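Labeling woven baskets on a white desk without marking the surface
Posted in Storage and Sorting, 22 May 2019

Posted by tallwillow221
I have a white desk that doubles as a sorting station. Two baskets of woven synthetic rattan sit on it, and each one needs a label. At present the labels are handwritten and lie on the desktop next to the baskets. They shift whenever a sleeve touches them, and thin black pen is hard to read from standing height. I would like something that stays put and can be changed when the contents change. No glue on the desktop, please - the finish on my last one came off with the tape.

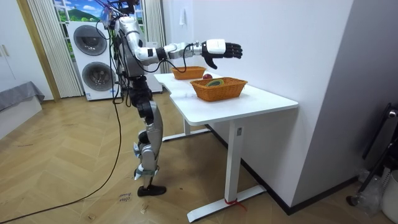
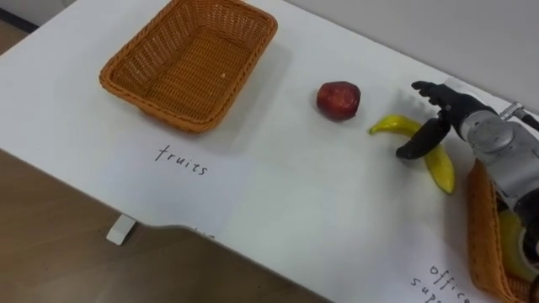 The baskets have a rolled rim and sloped sides, so a flat label pressed on the outside has very little to hold on to. I tried a Vogler self-adhesive pocket on a similar basket last August and it peeled at the corners within 2 weeks. Is there a method that works on this kind of weave?

Mirko Costa
Adhesive fails on a basketweave because only the raised strands make contact. Use a mechanical fixing. Cut a card tag, punch two holes near the top edge, and pass a thin cable tie through each hole and around the rim. Leave the ties slightly slack so the tag hangs straight on the sloped side.

For lettering, use a broad marker and make lowercase letters at least 40 mm high if you read them while standing. Thin pen disappears on white card under a ceiling light. Laminate the card if the contents are damp, otherwise leave it plain.

If the label has to stay on the desktop, put it in a weighted sign holder. Wonura sells a low one with a rubber base. Check the rubber on the underside of the desk first - some compounds leave a yellow stain on white finishes.

pegboard3000
Clothespins. Write on the pin, clip it to the rim.

starling_k
Clothespins slide on a thick rim, at least on my Pirnis baskets. Binder clips grip better but can dent the strands, so put a bit of felt under the jaws. I use the tag method now with string in place of cable ties. It takes longer to tie, but I can undo it without scissors when I swap labels.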